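Flerkgate Color Words

A word list and note collection on how dyers describe color in English

Version 2, released Aug 23, 2019

What this is

Flerkgate Color Words is a set of written color descriptions taken from the working notes of home and small-shop dyers. Each entry pairs a short description ("brick going to plum", "weak tea") with the dye source, the fiber and whatever the dyer wrote about how the color changed. It is a text dataset. There are no color measurements in it, and the words should not be used as if they were measurements.

The notes came from 31 dyers and cover roughly 95 dye sources, from onion skin and madder to powdered drugstore dyes. Most people sent typed notes. A few sent scanned pages, which were typed up with the spelling left alone.
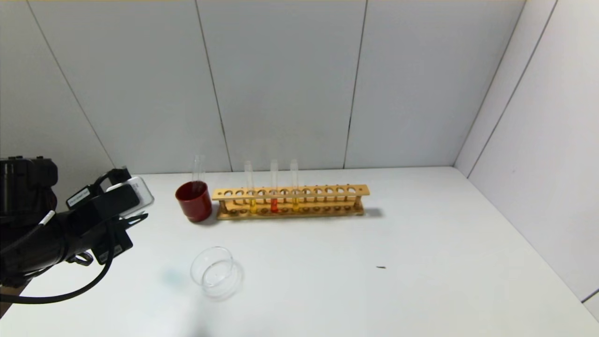

Files

entries.csv — one row per description
sources.csv — dye sources, with common names and spellings merged
dyers.csv — a code for each dyer, region, years of practice in bands
changes.txt — what changed between versions
raw/ — typed notes before splitting, one text file per dyer

All files are UTF-8. Fields are separated by commas and quoted where the text itself contains a comma, so please use a real CSV reader. Splitting on commas will break a good part of the file.

Columns in entries.csv

entry_id: stable between versions. Deleted entries leave a gap.
dyer: code matching dyers.csv
source: code matching sources.csv
fiber: wool, silk, cotton, linen, mixed, none. "None" means the note describes the bath and no cloth.
stage: bath, wet, dry, washed, aged
text: the description as written
base_terms: basic color words found in the text, in order, separated by semicolons
annotator: initials of the person who tagged the row

How stage was tagged

The stage column causes most of the disagreement. Dyers often write about the bath and the cloth in one sentence, as in "ink in the pot, pink on the skein". We split those into two rows and keep the full sentence in the raw folder. If the note didn't say which stage was meant and we couldn't tell from the lines around it, stage is blank. We didn't guess.

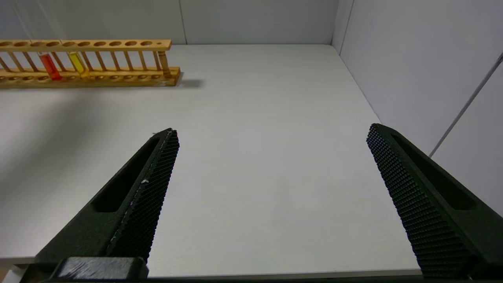 Surroundings affect color words, and the older notes say very little about them. A gray-green skein may be called "sage" on an oak bench and "dirty mint" next to a blue apron. Starting with version 2, dyers were asked to look at their samples on something plain before writing. A white tabletop with light gray walls behind it, like the one in the picture, suits the purpose well, though plenty of people used a bedsheet. The surroundings field was too patchy to publish and has been left out of entries.csv. What people wrote about it is still in the raw folder.

Pale blues and greens

Rows with "blue" and "green" together in base_terms need care. Some dyers mean a color between the two, some mean a blue that looks green from one side, and some mean that the color moved from one to the other as it met air. Indigo notes are full of this last kind.

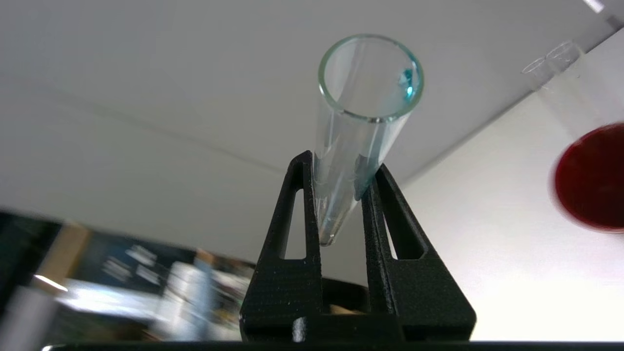
For these rows we kept the word order, so "blue;green" and "green;blue" are separate values. Merging them is fine for simple counts but will hide the indigo pattern. Modifiers such as "faint", "washed out" and "barely" are not tagged. A search of the text column will find most of them.

Dark reds

The madder, cochineal and beet rows hold the widest spread of words for what may well be close colors: maroon, oxblood, garnet, liver, "black until you tip it". Bath descriptions run much darker than cloth descriptions. Anyone comparing words across dyers should filter on stage first.

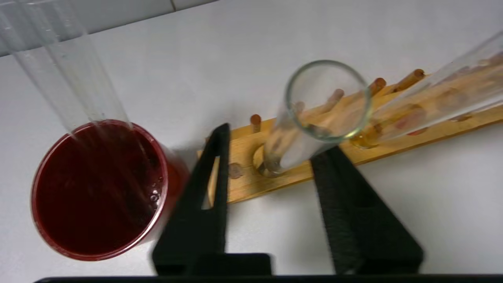

Beathag Geddes wrote in after version 1 that we had tagged "wine" as a red throughout, when in her own notes it meant a purple, and that "claret" was the word she kept for red. Her rows have been retagged. We left the other dyers' uses of "wine" as they were, but the column should be read with that in mind.

Known problems

Wool is heavily overrepresented. Linen has very few rows.
The Trirham dyers learned from one another and share a vocabulary. Treat them as a group if you are comparing individuals.
dyer code D06 covers 2 people who kept a joint notebook.
"Natural" is used both for undyed cloth and for a tan color. These have not been separated.
Dates in the raw notes come in mixed formats.

Consent and use

All of the dyers agreed to have their notes shared. Names and street addresses were removed from the raw files unless the dyer asked to be named. You may use the data for research and teaching. Please don't sell the raw notes or try to match codes to people.

Changes since version 1

Added 6 dyers.
Split the old "plant" source into separate entries.
Fixed doubled rows in the onion skin set — they came from a bad merge in June.
Moved the Donnelly notebook to raw/ until its page order is sorted out.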